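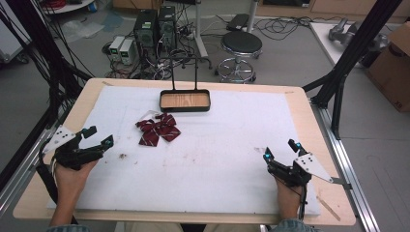 Skip to content | Home | Products | Projects | Newsroom | Support | Contact

We use cookies to remember your region and to measure traffic on this site. Accept | Manage settings

Zondale Releases Build Documentation for Hand-Held Gripper Pair Developed in Shared Workshop

GWYNNE, October. Zondale, a member-run shared workshop in Gwynne, today released the full build documentation for Drevano, a pair of hand-held grippers used to record two-handed manipulation tasks. The release covers mechanical drawings, printed part files, wiring diagrams, finger firmware, calibration routines and a parts list. All files may be downloaded, changed and built for personal, school or workshop use.

Drevano is held one unit per hand. The operator works the fingers directly and carries out a task at an ordinary table. Finger opening is read by an encoder in each unit. Position and orientation are recovered from a flat plate fixed to the outer side of the gripper body and printed with a pattern of black circular markers. The recorded paths can then be replayed on a pair of bench arms or used to train a control policy.

Mechanical design

The gripper body is printed in two halves and closed with machine screws. The fingers ride on a common linkage so that both move by the same amount when the trigger is pulled. Earlier versions used a rack and pinion. That arrangement was dropped after wear in the printed teeth produced backlash the encoder could not see. The linkage has more parts but can be shimmed at each pivot, and the shims are cut from stock sheet.

The marker plate is triangular. A square plate of equal area was tested first and struck the table when the wrist was rolled outward. The triangular outline clears the work surface at the angles most often used for picking up flat items, and it leaves enough room for the marker pattern. Plates are white with a matte finish. Gloss stock produced highlights under overhead lighting and caused dropped detections.

The fingers open into a jaw shape and accept replaceable pads. Three pad profiles are included in the release: flat, ribbed and a narrow tip for thin material. Pads are held by a single screw and can be changed without opening the body.

Electronics

Each gripper is wired. Power and data leave the unit at the rear and run down beside the wrist. A wireless version was considered and set aside. The added battery moved the center of mass toward the back of the hand, and timing between the left and right units drifted over long recordings. The wired units share one clock.

Small lights near the fingertips show that a unit is live. Their color and brightness are set in firmware, and the default color is cyan. Builders who find that the lights affect their camera exposure may lower the brightness in the configuration file or turn the lights off.

The wiring diagrams specify strain relief at the gripper and at the table edge. Most of the faults logged in the workshop were broken conductors at the rear exit of the body. The revised exit has a longer sleeve and a printed clamp.

Work surface

The reference station is a wood-edged table with a white sheet laid over the top. The sheet provides a plain background and lets the fingertips press slightly below the bottom edge of thin objects. On bare wood, the same motion tends to push the object away. The sheet should stop short of the table edge so the border remains available as a fixed reference during setup.

Sheets mark with use. Light smudges and small specks have not affected tracking in workshop tests, and the documentation advises replacing a sheet only when the surface is torn or has lifted. The sheet does not have to be perfectly level.

The table stands inside an aluminum profile structure that carries the cable bundles. Members building at home may substitute a shelf bracket or ceiling hook. The requirement is that the cables do not drag across the work area during a recording.

Soft-goods task set

Drevano ships with a task set centered on small fabric items. These include ribbon bows, folded cloth and short straps. Such items change shape when lifted and show grip errors that do not appear with rigid blocks. The starting layout for the bow task calls for the item to be laid flat, loops spread and tails free, between the two grippers. A shallow tray is placed toward the far side of the table as the target. An upright rail is used in the hanging tasks.

Operators are asked to begin each recording with both grippers over the sheet and the fingers open. The software uses this pose to confirm that both marker plates are detected before data is written.

Recordings

The release is accompanied by 2,869 recordings made at the Zondale station. Each recording contains gripper paths, finger opening values, head-level video and a plain text label. Failed attempts are retained and labeled as such. The task set has 38 tasks, and the label file lists the starting layout for each one.

Playback has been tested on bench arms fitted with the same finger linkage. Results depend on arm reach and on the accuracy of the table calibration. The documentation includes a procedure for checking calibration with a printed target and a steel rule.

Build requirements

A complete pair can be built with a desktop printer, a soldering iron, hex drivers and a small vise. The printed parts need 40 hours of machine time at the default settings. No machined parts are required. Encoders and connectors are supplied in a kit by Galtemex, or may be bought separately using the parts list. Builders who use other encoders will need to edit the mounting bosses and the scale value in firmware.

The host computer needs a discrete graphics card if tracking is to run during recording. Tracking may also be run afterward from stored video, in which case a basic desktop machine is sufficient.

Availability

Drawings, firmware, software and recordings are available now from the Drevano project page on the Zondale website. Galtemex kits ship in November. Corrections to the drawings may be submitted through the project page and will be included in the next revision.

About Zondale

Zondale is a shared workshop in Gwynne with benches for electronics, printing, woodwork and light metalwork. Members develop and maintain their own projects and publish build files through the workshop.

Media contact: Zondale press desk, through the Contact page.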